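Demo collection FAQ, Talanbridge site

Quick answers for new operators. Read before your first shift, most of what gets asked on chat is in here.

How many episodes do you need per task?
3000 for the full set. We start with 100, train a small policy, look at where it fails, then decide what to vary. Don't run ahead of the first 100, they get checked by hand.

What counts as one episode?
Start pose to start pose. Both arms home, do the task, both arms home, stop recording. If you forgot to go home, mark it short and redo.

I dropped something. Delete it?
No. Tag it "fail" and keep it. Fails are useful. Deleted ones just leave a hole in the numbering and the Kindico uploader chokes on that.

I fumbled but recovered?
Keep, tag "recovery". We want more of these, not less. Don't fake them though, it shows.

How fast should I go?
Steady. No long pauses mid-air, the policy learns the pause and then it just hangs there. If you need to think, think before you hit record.

Can I use one arm only?
Only if the task card says so. On two-arm cards the idle arm still has to stay inside its own half.

How long is a shift?
70 episodes or when your wrists hurt, whichever is first. Tell the lead, no one gets in trouble for stopping at 40.

Who do I ask about the leader arms drifting?
Mac Giolla bench has the calibration sheet. Londov bench is the same procedure but diffrent offsets, do not copy them across.

When does the next task start?
Sorting cards are planned for September. Plates until then.

How much should I change between episodes?
Start layout, every time. Swap positions, slide the set over, change which arm goes first. If the layout never moves the policy memorizes spots on the table and ignores the objects. For plate cards a two by three grid on the left with the board to the right is a fine start, mixed colors, pink and blue sharing the middle row. Next one, put the white somewhere other than top right, or mvoe the dark teal up from the bottom. Small changes are ok. 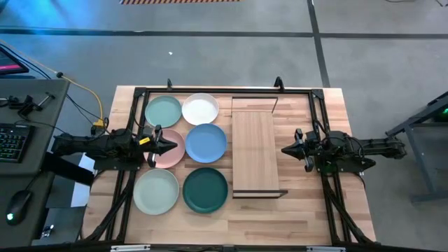 Talanbridge | Contact the data team | Page updated July 13, 2020 | Copyright 2020 | Back to top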